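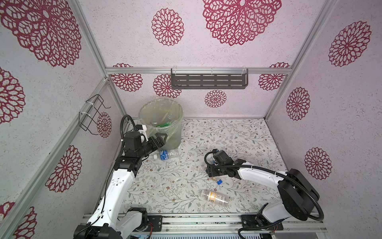

4. Programming the Ringing Schedule

Section 4 covers the weekly schedule, the liturgical calendar, and the funeral toll on the Mustis bell controller. Complete Section 3 (Motor and Striker Wiring) before you begin. The controller must be in SETUP mode, with the key switch turned to the left.

CAUTION: Keep everyone out of the bell chamber while the controller is in SETUP mode. A test strike can sound without a countdown.

4.1 Setting the Weekly Schedule

1. Press MENU and select WEEK.
2. Choose a day with the arrow keys and press OK.
3. Select an empty line. Each line holds a start time, a bell pattern, and a duration in seconds.
4. Enter the start time in 24-hour format.
5. Select a pattern. Patterns 1 to 6 are factory patterns (hour strike, Angelus, call to Mass, call to Vespers, wedding peal, funeral toll). Patterns 7 to 12 are blank.
6. Enter the duration. The maximum for a swinging bell is 300 seconds.
7. Press SAVE.

Note: The Angelus pattern has a fixed length and ignores the duration field. The pause between each group of three strokes is set under PATTERN > PAUSE. The factory value is 10 seconds.
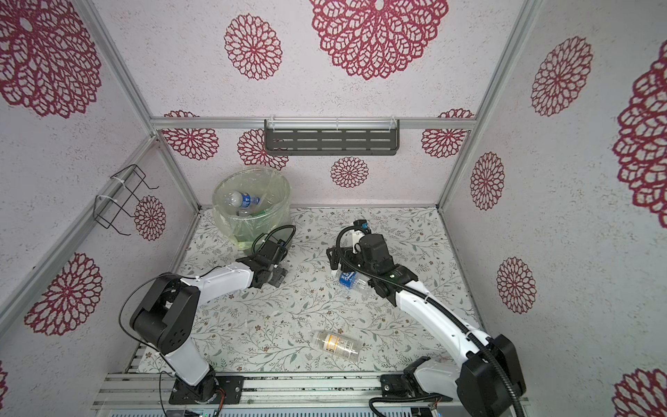

If two lines overlap, the controller rings the one with the higher priority and drops the other. Priority runs from 1 (low) to 9 (high). Hour strikes are set to 1 at the factory, so a call to Mass at noon will replace the noon strike. To hear both, move the call at least 2 minutes later.

4.2 Loading the Liturgical Calendar

The calendar file moves Easter and the feasts that depend on it, and silences the bells from the Gloria on Holy Thursday to the Gloria of the Easter Vigil.

1. Insert the memory stick supplied with the controller.
2. Select CALENDAR > LOAD.
3. Choose the file for your diocese. If it is not listed, choose GENERAL.
4. Wait for the message CALENDAR OK. Loading takes some 94 seconds.
5. Select CALENDAR > LOCAL and enter your patronal feast and the anniversary of dedication.
6. Remove the memory stick.

Note: The times of the Holy Thursday and Vigil Glorias are not in the file. Enter them by hand each year under CALENDAR > SILENCE.

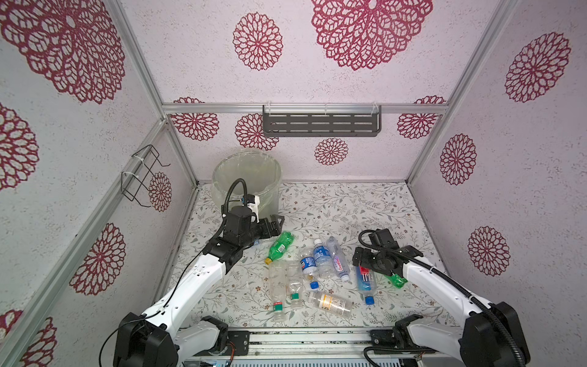

Junddale, 2024-10-14

Change to Section 4.2. Calendar files issued before July place the Ascension on a Thursday in every diocese. Where the feast is kept on the Sunday, load the corrected file or change the date under CALENDAR > LOCAL. Controllers with the Choo radio clock receiver must be restarted after the change.
Approved: Aitana Requena, Technical Documentation, Herel
Checked: Tae-yang Moon, Field Service

4.3 Funeral Toll

1. Turn the key switch to MANUAL.
2. Press TOLL. The display shows the last interval used.
3. Set the interval between strokes and press OK.
4. Press START. The large bell tolls until STOP is pressed.
5. Turn the key switch back to AUTO.

CAUTION: Scheduled ringing is suspended while the key is in MANUAL. Missed lines are not rung later.

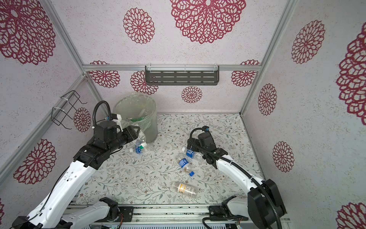

4.4 Testing the Schedule

1. Select TEST > SILENT. The controller steps through the next seven days on the display without moving the bells.
2. Compare each entry with the parish timetable.
3. Select TEST > SINGLE and strike each bell once.
4. Turn the key switch to AUTO and remove the key.

If the display shows E4, the clock has not been set. Return to Section 2.3.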